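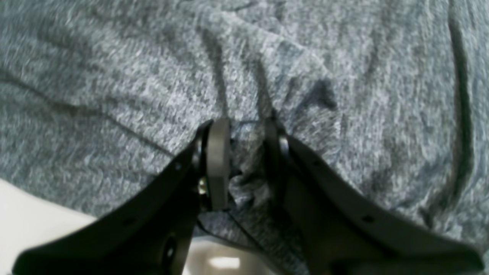
Folding task for the club's April demo: pick up a shirt, fold it in thirds, put it on the pile. We get 15 clean folds out of 100 tries and the rest go wrong at the first grasp. We're running one grey pad and one black pad on the fingers, and the cloth bunches up between them. Rules say 3 shirts per team, any colour. Has anyone at Rumach got past this?
– nkowalchuk

cakell_kid
Grasp the hem, not the middle. You've got a pinch with folds running into it from all over, so of course the fold comes out crooked.

nkowalchuk
We tried hems. The policy misses them half the time on heathered fabric.

hzuniga
Horacio here, I mentor the Cisternas team. I disagree with cakell_kid. Middle pinch is fine if you lift, shake and set it down again before you look for corners. Also check the screw on the pad with the grey face. Ours backed out after a week and the pad started to twist.

cakell_kid
Shaking costs time and you're scored on time.

hzuniga
You're scored on folds first. Read the sheet again.

rikura_build
Match your pads before you change any code. Two different pads means two different grips, and your next 100 demos will teach it the wrong thing.

nkowalchuk
OK, Noémie will swap the pads tonight (that's me) and I'll rerun the hem version too. Screw is checked – tight. Will post numbers after practice.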